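Home Visits Food & Drink Archive About Contact

A morning at the Gilmont tray works

By the Estus Slow Traveler
February
44 shares 6 comments

Gilmont has one hotel, one river and one factory that lets people in, and it rained on the river. So at ten in the morning I was standing in the Virkora parking lot with a dozen others, holding a visitor badge that had clearly been through the wash.

Virkora makes trays. It has made bowls and, during one bad decade, salad tongs, but trays are what the town is proud of, and the open day is when the town comes to look at them. Admission is free. The coffee is two dollars and should also be free.

The tour starts in the drying room, which smells wonderful and is kept at the temperature of a parked car. Boards sit there for weeks doing nothing, and our guide talked about this with real feeling. She had strong views on hurrying. A man near the back asked whether a microwave would do it, and she let the question hang for so long that he apologized.

Next is the cutting hall, where you get ear protectors and lose the commentary. I can report that the guide pointed at several things and that we all nodded. Sawdust gets everywhere. I found some in my wallet back in Estus.

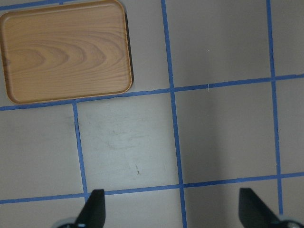

The sanding room was my favorite, mostly for the argument. Two of the older sanders disagree about corners. One says a corner is finished when your thumb stops noticing it. The other goes by a little brass gauge, which he carries in his shirt pocket and showed us twice. They have been having this out since before the new roof, and I got the impression that neither would enjoy winning.

After that comes the finishing line, seen through a window, and a short film about the founding of the company, seen through the head of a very tall visitor. The film says the works once turned out 800 trays in a week for a cruise line called Ung. It doesn't say what became of Ung. I asked, and was told it had been a learning experience.

The tour lets you out in the shop, as tours do. Seconds are on the left, and the flaws are so small that the staff have to help you find them. I bought a second with a scratch underneath, then spent the bus ride worrying that I'd been sold a perfect one by mistake.

Practical notes: wear closed shoes, or they will lend you a pair. The number 6 bus stops at the gate but doesn't like to wait there. The cafeteria does a decent pea soup, served, to my disappointment, on plastic.

Previous: The Estus Canal Museum, Mostly Closed
Next: Two Nights Above a Bakery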